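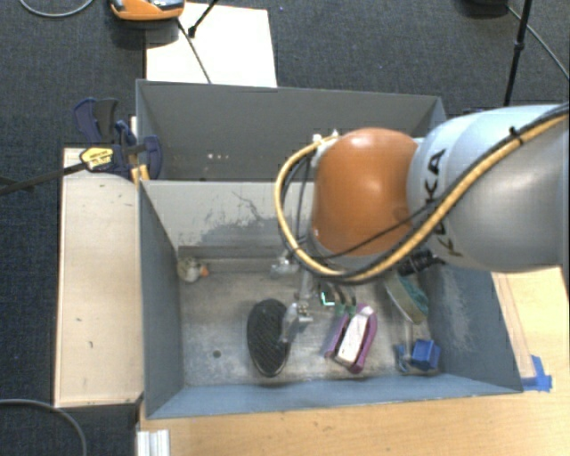 Who should look after the hose on a picking robot? The person who runs the cell every day should do it, and the time for it should be written in the plan.

I have worked with one bin-picking cell for long enough to have an opinion, and my opinion is that we give our care to the wrong parts. We discuss the gripper and the software in every meeting. The hose gets our attention when it has already failed. I want to argue for the opposite order, and also for a few other dull things: clamps, tape, cable ties and the place where the bins stand.

Our arm is a KUKA, and the maker has done its part well. In my time the arm itself has not stopped us once. What stops us is everything that we added ourselves. The hose goes along the arm, under the orange joint and round to the tool in a wide loop, with a black cable tied to it. When I first came to the cell I thought this loop was too generous, even ugly, and I made it shorter. It looked much better. After 83 picks the wrist turned to reach a far corner of the bin, the hose became tight, and the fitting came out with a noise that brought people from the next room.

Menaka Ranasinghe, who taught me most of what I know, did not say anything about it. She put the old length back and asked me to move the wrist by hand through every extreme position, slowly, and watch only the hose. I did this for one whole afternoon. I still think it was the most useful afternoon of my training, and I would ask every new colleague to do the same before they are allowed to touch the program.

A loop must be long enough for the worst pose and short enough that it doesn't catch the bin wall. Between these two there is not so much room. Nobody can find the right length on a drawing, at least I cannot. You find it by moving the arm, and you find it again after each change of tool.

The cable tie deserves its own paragraph. I know engineers who dislike ties and prefer a proper dress pack with brackets, and for a welding line I agree with them. For a cell where the tool is changed often, I prefer the ties. They are cheap and you can cut them without a feeling of guilt. But they must not be pulled so strongly that the hose becomes flat, and somebody must replace them on a fixed day. We do it on the first working day of the month, since February, and I have not heard a good argument against it.

Then there is the bin. A picking program believes that the bin is where it was yesterday. If the bin has moved by the width of a finger, the arm goes down in the wrong place near the wall, and the metal remembers it – you can read the history of a bin in the scratches on its walls. We hold two bins at the edge where they meet with an ordinary bar clamp, the sort a carpenter uses. Visitors sometimes ask when we will build a real fixture. My colleague Rajitha Abeysekara has drawn one, and it is a good drawing. Still I voted to keep the clamp. It opens in a moment, everyone understands it, and when it is loose you can feel this with your hand.

I admit that the clamp has a weakness. Different people close it with different strength, and after a change of bins we must check the position again. Rajitha says a fixture would save us this check. I answer that I do not want to save it. A check that takes a short time and makes a person look closely at the bin, the hose and the fingers is worth more to me than the time it costs. On this point we have not agreed, and we are still friends.

What I do criticise is how such work is counted. Last month our report said that the cell made 1506 picks between two stops. The number was shown on a slide and people were pleased. The same report had no line for the checks. Dilani Wijesinghe, who prepares the plan, now writes them in as normal work, with a name beside each one, and I believe this small change has done more for us than the new fingers, though the new fingers were much more expensive.

There is also the question of who is permitted. In many places an operator may load the bin and press the start button, and for a loose fitting he or she must call maintenance. I understand the rule for the controller cabinet and for anything with dangerous voltage. For a hose it seems to me a waste of good eyes. The operator sees the arm move all day and notices when the loop swings a little differently. Teach this person to stop the arm safely, lock it, release the air and replace a tie, and give five minutes at the start of each shift for it. At our cell we asked for these five minutes three times before we got them, and I would ask again.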